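Home What we do Fees Lease notes About us Contact

Search this site Enter keywords Go

About Gristix

Gristix reads commercial leases for small tenants. A café owner, a physio or a two-desk accounting practice sends us the lease they've been asked to sign, and we send back a plain report on what it will cost them and where it could hurt. We work from Clumgate and have a second, smaller office in Bivville.

We don't find premises. We don't represent landlords, and we don't take commissions from agents, fit-out firms, insurers or anyone else who does well when a lease gets signed. Most of the people around a lease are paid when the tenant says yes. We're paid the same if you say no.

You should be suspicious of that sentence, by the way. Plenty of firms call themselves independent and have a drawer full of referral agreements. Ask us for a signed statement of where our income comes from and we'll give you one before you pay for anything. Ask your agent for the same statement.

How we started

The business grew out of a bad lease. Our founders ran a small bookbinding and framing shop in an arcade called Kadlec, at the river end of Clumgate, and signed for seven years on the strength of a brochure. The brochure talked about foot traffic. The lease talked about outgoings, and it went on for a good many pages, and neither of them read those pages properly.

In the second year a bill came for repairs to a roof over somebody else's shop. In the third it was a management fee, worked out as a share of the outgoings, so that every time the outgoings rose the people managing them were paid more. There was a marketing levy too. Where that money went, apart from a banner, we never got a satisfactory answer.

The shop closed before the term ended, and the founders spent the remainder of it learning what "make good" meant. They had put up shelving, moved a partition and painted. The lease wanted all of it undone. The landlord then leased the premises to a new tenant who put up shelving and moved the partition back.

After that, other tenants in the arcade began bringing their own leases over to be looked at. It was free for the first while, over coffee. Then it was a business.

What we think about leases

Commercial landlords aren't villains, in our experience. Some are very decent and a few have rung us up to ask what was unclear in their own documents. But a standard lease was drafted by someone acting for the landlord, and the word "standard" does a lot of work for them. We have read more than one standard lease in the same street from the same agent, and they were different documents.

We're wary of the following words when they turn up in a letter of offer: standard, flexible, all-inclusive, incentive, partnership, vibrant. Incentive deserves a paragraph to itself.

An incentive is usually some months without rent, or money towards the fit-out. People talk about it as a gift. Look further in and there's often a clause that lets the landlord claw it back if you assign the lease or leave early, sometimes in full, sometimes on a sliding scale. The face rent has generally been set with the incentive in mind, and the yearly increases are applied to the face rent. By the end of the term you may have paid for your own present with interest. We work through the sums in every report, and sometimes the incentive is worth having. We'd like you to know the answer before you've chosen the paint.

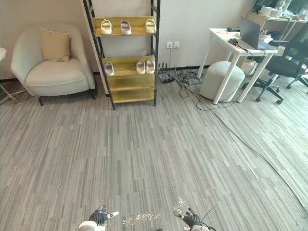
Make good is the other one. Tenants skim it because it sits near the back and is about leaving, and people who are arriving don't much want to read about leaving. It can be a large bill all the same. A clause that says "original condition" is close to useless if there's no record of what the original condition was. Get the condition report done before the keys change hands, with dates, and get both sides to sign it. If the landlord says that won't be necessary, put that in writing too and see how quickly the tone changes.

Carpet causes more arguments than anything else we see. Does fair wear and tear cover a worn track between a door and a desk? Does the tenant have to clean it, patch it or replace the lot? Many leases ask for new floor coverings at the end of the term no matter how old the existing ones were on the first day. We think that's poor value for a tenant and we say so, and about half the time the clause gets softened when someone bothers to ask. The other half, the landlord refuses, and at least you can put the money aside.

Painting works the same way. So do ceiling tiles, blinds, air conditioning and signs.

What you get

A report in everyday words, usually shorter than the lease by a long way. It has 4 parts:

Money: base rent, increases, outgoings, the bond or guarantee, legal costs you've been asked to pay, and what all of it comes to over the full term.

Control: what you can do in the premises, what you need consent for, and how long the other side can take to give it.

Trouble: what happens if the building is damaged, if the landlord redevelops, if you fall behind, or if the business fails while your personal guarantee is still sitting there.

Leaving: options to renew, notice dates, assignment, make good.

Each point is marked as ordinary, worth raising, or serious. We try to be mean with the last mark. A report in which everything is serious gets ignored, and we've seen reports from other firms that seem written mainly to protect the firm.

We also give you a list of changes to ask for, in the order we'd ask for them. You can send it to your solicitor or use it yourself. We aren't a law firm and don't give legal advice, and a serious problem in a lease needs a solicitor. We'll tell you when you've reached that point. It will not be on every page.

What it costs

A full report is $2000. A single-question review, such as a renewal notice or a make good claim, is $400. Those are the prices. There's no premium tier with a better reader on it.

Is it worth that much? For a short lease on a small room, possibly not. If you're renting a storage space month by month and can walk away with little notice, keep your money and read the thing yourself; the free notes on this site should get you through. We turn away work of that sort fairly often. It's a poor way to grow a company, as our accountant likes to mention.

What we can't do

We can't tell you if your business will do well in a particular spot. We've been asked this many times, and once or twice we were foolish enough to offer an opinion. We know documents. Foot traffic figures we treat with suspicion, chiefly because we've yet to meet a set supplied by a landlord that pointed the other way.

We can't make anyone negotiate. When premises are scarce, a landlord can say take it or leave it, and some do. A report won't change that. It will tell you what you're taking.

We can't undo a signed lease. People write to us the week after signing, and all we can offer is a map of the dates and duties ahead. It has some value, though much less than the same map a week earlier.

And we get things wrong. In an early report we misread the notice period on an option to renew and the client came close to missing it. We refunded the fee, and every date in a report is now checked by a second reader who works from the lease and hasn't seen the first reader's notes. If you find a mistake in a report of yours, tell us. We'd sooner be embarrassed.

How we choose staff

Our readers come from odd places: property management, insurance claims, a library, retail. We give applicants a lease and an afternoon and ask what worries them. Good applicants tend to come back with questions about the schedule. We're less keen on people who come back with a mission statement.

You'll have noticed there are no staff portraits here and no list of values. We did write some values one October, on a planning day in Bivville. They were integrity, clarity and care, and on reading them over we found they would suit a bank, a dentist or a dog kennel equally well. They're in a folder somewhere.

There are no testimonials either. We had a page of them for a time. All were real, but all had been chosen by us, and a reader who is any good at reading would discount them for that reason. If you'd like to speak with past clients, ask, and we'll put you in touch with ones who have agreed to take calls, including one who thinks we were overcautious and cost him a shopfront he still walks past.

Where to find us

The Clumgate office is upstairs on the river side of town, a short walk from the Kadlec arcade, where we have no wish to rent again. The Bivville office is open by appointment. Our own lease on the Clumgate rooms was negotiated by us, on the landlord's standard form, with a good deal of crossing out. The make good clause took longest. We didn't get everything we asked for on signage, and the sign downstairs is smaller than we'd like, so look for the door beside the key cutter.

Send leases by email as a complete document, with all the schedules and annexures attached. Please don't send just the pages the agent has flagged.

Page last checked 6/10/26. Fees were current on that date, and if the fees page says something different, hold us to the lower figure.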